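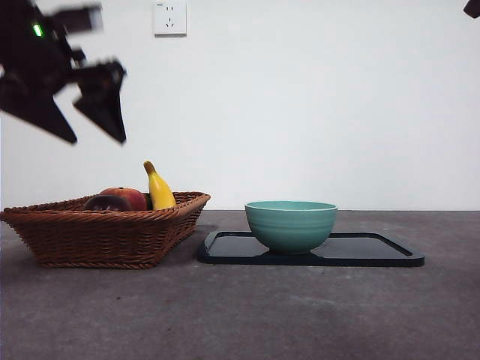 Brown wicker basket, rectangular with a braided rim, on a grey tabletop.

Wicker Baskets: Frequently Asked Questions

Felosia Baskets and Homeware, Zallindale
Page kept up to date by Kulsoom Rana

Jump to: Choosing a basket | Cleaning and care | Repairs | Orders and returns

CHOOSING A BASKET

What is the difference between wicker, willow and rattan?

Wicker is the name for the way a thing is woven. Willow and rattan are two of the materials it can be woven from. A willow basket and a rattan basket are both wicker baskets. Each product page in our shop gives the material under "Details".

What does "flared" mean?

The sides slope outwards, so the top is bigger than the base. We give two sets of measurements for flared baskets, one taken at the rim and one at the base. If the basket is going on a shelf, use the rim measurement. If it is going on something narrow, such as a windowsill, check both.

Will it fit my shelf?

Measure the inside of the shelf from side to side and front to back, then take off 2 cm each way. Baskets are woven by hand and two of the same size can differ slightly. You will also want enough room above to get your hand in without scraping it.

Can I put a basket straight on a table or worktop?

Yes. On stone, concrete or tiled tops there is very little to worry about. On polished or painted wood we suggest a piece of felt or a folded cloth underneath, as the ends of the strands can scratch when the basket is pulled along. Lift it instead of dragging it.

How much weight will it hold?

That depends on the base and on how you carry it. A basket that stays on a shelf can hold a good deal more than one that is picked up full. The Rornon range has a double base and is the one to choose for tins, jars or magazines. The lighter baskets are meant for bread, napkins, post, gloves and similar things.

A basket with no handles should be lifted from underneath, with a hand at each end. Do not lift a full one by the rim.

Is it safe for food?

Bread rolls in a cloth, whole fruit with the skin on, and anything in a packet or jar are all fine. Do not put cut fruit, cheese or cooked food directly on the weave. It cannot be scrubbed properly afterwards. We sell washable cotton liners for the rectangular sizes.

CLEANING AND CARE

How do I get the dust out?

Use the soft brush on your vacuum cleaner at a low setting, or a clean, dry paintbrush. Work along the strands. Turn the basket upside down first and tap the base, as most of the crumbs will come out that way. The braided rim holds more dust than the sides and may need going over twice.

Can I wash it?

You can wipe it. Mix a small drop of washing-up liquid in a bowl of lukewarm water, wring the cloth out well, and wipe inside and out. Go over it again with plain water and leave it to dry on its side with air all round it. Do not soak a basket that has been stained or varnished, and do not put any basket in the dishwasher.

Can I dry it on the radiator?

No. Fast drying makes the strands brittle and they will crack at the corners first. A spare room or a covered porch is fine. Allow a full day before you put anything back in it.

My basket has mould on it. Is it ruined?

Usually not. Take it outside, brush off what you can, then wipe it with equal parts white vinegar and water. Let it dry completely. If the marks come back, the place where you keep it is too damp. Under the sink is the usual one.

Why does it creak?

The strands rub against each other as they dry out. It is common once the heating goes on in October. Creaking does no harm, but if the basket also feels stiff, mist it lightly with water from a plant sprayer and leave it in a cool room overnight.

Will the colour fade?

Any brown or reddish-brown basket will change in strong sunlight. Turn it round every so often so that both long sides get the same light. We cannot match a replacement to a basket that has already faded.

Can I paint it?

You can, but we can't take it back or repair it afterwards.

REPAIRS

A strand has come loose. What should I do?

Do not pull it. If it is long enough, tuck the end back behind the next upright with a blunt knitting needle. If it is too short to tuck, snip it level with small sharp scissors. A dab of wood glue on the inside will hold it.

The rim is coming undone. Can you mend it?

In most cases, yes. Paloma Van Dusen does our rim and corner repairs at the Zallindale workshop. Send two photographs through the contact form, one of the damage and one of the whole basket, and she will reply with a price. Please empty and dust the basket before you bring it in. Repairs handed over by Friday noon go into the following week's work.

Do you repair baskets bought elsewhere?

Yes, if we have strands close enough in thickness and colour. The new part will show a little.

Can you mend a broken base?

Sometimes. A base with one or two broken strands can be patched. If the uprights have snapped, the cost is normally more than that of a new basket and we will tell you so.

ORDERS AND RETURNS

How long do I have to return a basket?

60 days, unused. Keep the packing if you can. The Yousafzai range is made to order and can only be returned if it is faulty.

It arrived squashed. Is that damage?

Often it is only out of shape. Mist the flattened side, press it gently back into place and stand a box of the right size inside until the next day. If any strands have broken, contact us and quote your order number.

Where can I find the rectangular basket with the braided rim?

Search for item 551 in the online shop, or ask at the counter.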